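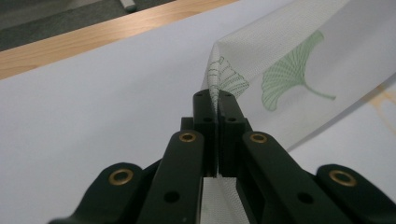

Closed at zero, and other assumptions

For most of last month the left gripper on our fabric setup reported that it was holding something when it was holding nothing, and reported holding nothing when it had a fold of mesh between its fingers. Both readings came from the same fault. It took me too long to find, mainly because I looked in the software first.

Background for people who don't follow the Mosora posts. We record manual handling of thin cloth with a pair of hand-held grippers, one per hand. Each gripper logs its jaw opening and its position. The recordings are used to train a folding policy, which then runs on arms with the same finger geometry. The jaw opening matters more than most people expect. On a towel you can be off by a millimeter and the grasp still shows up clearly. On sheer mesh the difference between a pinched fold and fingers closed on air is a few tenths, and the whole grasp label depends on it.

The label logic is simple. When the jaws stop moving, compare the opening to the stored zero. If it is above zero by more than a small margin, there is material in the jaws. If it is inside the margin, the jaws are empty. The margin was set with cotton and later reduced for mesh. I reduced it myself, and I did not recheck how stable the zero was before doing so. That is the first mistake in this post.

Symptoms

The first sign was in the quality filter. Out of 1,598 episodes in the mesh set, 161 were flagged for inconsistent grasp labels, meaning the label said empty while the operator was plainly moving the cloth, or the other way round. The filter always flags a few episodes, mostly fumbled grasps where the fabric slides out. I assumed the mesh was slippery and the operators were learning it. I looked at a handful, saw one fumble, and moved on.

The second sign was the policy. Trained on the set, it would approach the near edge of the cloth, close, lift, and then open again at a low height, as if it had decided the grasp had failed. The cloth dropped back on the table. On the next attempt it did the same thing. With the other arm it behaved normally. I should have stopped at that point and asked what was different about left and right. I spent two evenings on the time alignment between the jaw signal and the wrist camera. There was nothing wrong with the time alignment.

The third sign settled it. I left both grippers closed on the bench with the logger running and went to make coffee. The right one stayed at zero. The left one sat above zero by more than the mesh margin. I opened and closed it by hand and it came back below zero. I did it again and got a third value.

Bench test

A proper version of the same thing: close the empty jaws with normal finger pressure, hold, log, open fully, repeat 20 times. Do this for each gripper, once with the tool upright, once with it on its side, and once with the cable pulled gently toward the wrist.

Right gripper: the closed readings lie on top of each other in all three conditions.

Left gripper: upright, two clusters with a gap between them. On its side, the same two clusters. With the cable pulled, nearly everything in the upper cluster.

Two clusters suggests something with two rest positions, so I stopped suspecting electrical noise. Noise would have smeared. I took the housing off and found the sensor magnet carrier loose on its shaft. The carrier is a printed part held by a single small set screw against a flat. The screw was still in place and still felt tight to the driver. The printed material behind the thread had crept, so the screw was tight in its hole and no longer pressing on the flat. The carrier could rotate by a small angle between two stops. Pull on the cable and the housing flexed enough to rub the carrier toward one of them.

The linkage was fine. The fingers met properly, with a clean narrow gap and no twist. Mechanically the gripper did what the operator's hand told it to. Only the reading was wrong, which explains why none of the operators complained. From the operator's side nothing was broken.

Effect of posture

The cable part bothered me, so I went back through the session video to see when the upper cluster showed up. It follows how the left tool is held. With the hand reaching across the cloth at an angle and the jaws pointing toward the other gripper, the cable lies along the back of the hand and gets pulled at the top of its arc. With the hand straight in front, there is slack.
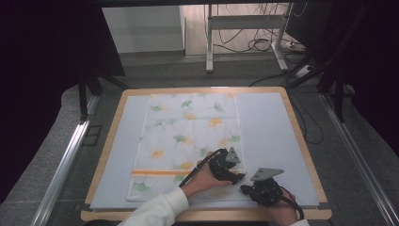 Both grippers at the ginkgo panel, left hand over the cloth and right hand just past its border.

In practice the error was tied to the task. Straight reaches gave one zero and diagonal reaches gave the other. A random error would have been averaged out, at least partly. This one taught the policy that a diagonal left grasp on mesh tends to report the wrong state, and the policy learned it faithfully.

It also explains why the printed panels looked worse than the plain ones. I had a theory for a while that the leaves confused the camera: the mesh is see-through, the print is not uniform, some leaves are only outlines, and a creased leaf changes shape. It was a reasonable theory and it had no data behind it. The panels are long and the operators reach across them diagonally. Plain squares are handled straight on. Sorted by reach angle, printed and plain cloth come out the same.

Damage

I relabeled the flagged episodes by hand from video. Of the 161, 109 were caused by the loose carrier. The rest were ordinary fumbles, plus a few where I can't tell from the video and have dropped the episode. I then reran the filter on the unflagged part with a separate check on the closed reading at the start and end of every episode. More cases turned up, where the label was wrong throughout and so never looked inconsistent. Those are being redone and I don't have a final figure.

I have pulled the earlier version of the set. If you downloaded it through the Hisdale mirror, delete it. The Hầu subset uses only the right gripper and is not affected. The towels and napkins recorded in Pluresville last August were made with a different pair of tools, and I have checked those as well.

There is a safety side to this, minor in our case. The arm controller uses the same "is there something in the jaws" signal to decide whether it may move at full speed. With a false empty it will travel fast while dragging cloth, and a sheet caught on a table corner can pull other things with it. We run at reduced speed with a person at the stop button, and the worst result was a dropped panel. I would still not use that signal for a speed limit again. The limit is now fixed and ignores the jaws completely.

Changes

The carrier is now clamped around the shaft with a split collar, with a drop of thread locker on the screw and a paint line across both parts so rotation is visible when the housing is off.

The cable has a tie point on the housing, and the loop to the wrist is longer. Operators say it catches on the sleeve a bit more. I will live with that until somebody finds a better route.

Every recording now starts and ends with an empty close. The logger compares the two readings and refuses to save if they differ by more than half the mesh margin. It adds a few seconds per episode and people dislike it.

The stored zero is no longer a constant in a config file. It is taken per session and written into the episode header, so a later reader can see what it was.

The right gripper got the same collar, although it tested clean. I checked its old carrier before throwing it out and there was a faint mark where the screw had started to walk.

Still open: the margin itself. With the new collar the spread of closed readings is well inside it, but I have only tested with new finger pads. Pads compress, and a worn pad will close further than a fresh one and shift the zero downward. The per-session zero should absorb this. I haven't worn out a set of pads to check, and I'd like to do that before the next round of mesh recordings. The bench logs and the collar drawing are in the Mosora folder under May 2023.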